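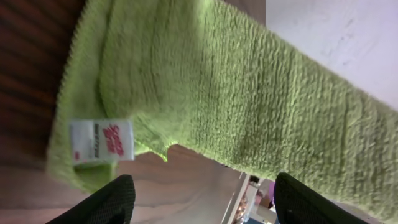 Can a council refuse to hear my petition about the hamburger van ban?

Posted in Local government and elections, 2022-10-28
Asked by Jae-hoon Ahn

Hello everybody. I moved to Carkilach four years ago and I am still learning how the local politics works, so please be patient if I use a wrong word.

In our town the council wants to stop giving permits to food vans in the market square. The reason written in the agenda is "public realm improvement". One councillor, from the party which has the majority, said at the meeting that the vans are a matter of taste and the square deserves better. The opposition answered with a leaflet which says that the majority hates working people. I don't agree with either of them very much. I eat lunch at one of the vans perhaps two times in a month, and I would only like that the decision is made properly, with the people asked before.

So I started a paper petition. The council website says that a petition with 500 signatures must be debated in the full council, and one with 100 signatures gets a written reply from the responsible officer. I collected over 500. When I brought it to the office, the lady at the desk was kind, but one week later I received a letter. It says that the petition "relates to a licensing matter" and therefore will not be debated. It also says that 20 of the signatures have no postcode.

I would like to understand three things. Is it allowed to refuse for this reason? Do the signatures without postcode make the whole petition invalid, or only these ones? And is it a good idea to ask the opposition councillor for help, or will it then look like I am working for his party? He already telephoned me once, and he was very friendly, maybe too friendly.

The decision is planned for the meeting in December.

margit_from_quintero_road

I was clerk to a parish council for a long time (not yours), so take this as general information.

Read the petition scheme itself and leave the short version on the website alone. It is normally a PDF somewhere near the constitution of the council. Nearly every scheme has a list of exclusions, and licensing and planning applications are very often on this list. But usually the exclusion is for an individual application, for example "do not give Mr So-and-so a licence". What you describe sounds like a policy for the whole square. A policy is a different thing, and you can write back and ask politely which paragraph of the scheme they are using. Ask for the paragraph number. It is surprising how often a letter changes after this.

About the postcodes: in the schemes I have worked with, an incomplete line is struck out and the rest is counted. If you are still above 500 after removing them, there is no problem. If you fall under, ask if you may add a supplementary sheet. Some councils accept it and some want everything from the start again. Keep copies of all pages before you hand over anything more.

Check also the date for public questions. In many places the deadline is 5 working days before the meeting, and a question does not need any signatures at all. You stand up, you read it, and the answer must go in the minutes. I would do this as well as the petition – one does not exclude the other.

For the councillor, I would write to your own ward councillors first, all of them, the same email to each and with the names visible. Then everybody can see that you asked every side.

Zatance

They will do what they want anyway. Same in Givton, we had a petition for the bus shelter and they "noted" it. Noted means bin. Vote them out.

oldmarket_reader

I agree with Margit on most points, but I would be a little careful with one. A change of policy about street trading can have its own consultation, with its own dates, and comments sent to the petition office are not always passed to it. Look in the public notices for the words "street trading" or "consent streets". If there is a consultation open, send your comment there separately, and tell the people who signed that they can do the same. One short letter from a person who really uses the square is read, in my experience, more carefully than a long one which is copied.

About the opposition councillor. There is nothing wrong in accepting help, and any councillor may put a motion or a question. The danger is in the leaflet. If he prints your name or a quotation, you will be in the story about the two parties, and the vans will be forgotten. I would tell him in writing that he may use the number of signatures and nothing else. Also the signature pages have personal addresses on them, so please do not give him a copy, even when he asks nicely.

Jae-hoon Ahn

Thank you, this is very useful. I found the scheme, it was under "Corporate documents". Paragraph 9 says "individual licensing applications", exactly as Margit wrote. I counted again without the bad lines and we are still above the limit. I have sent an email to all three ward councillors and asked for the paragraph number from the office. One councillor has replied already, but only to say that she is on holiday.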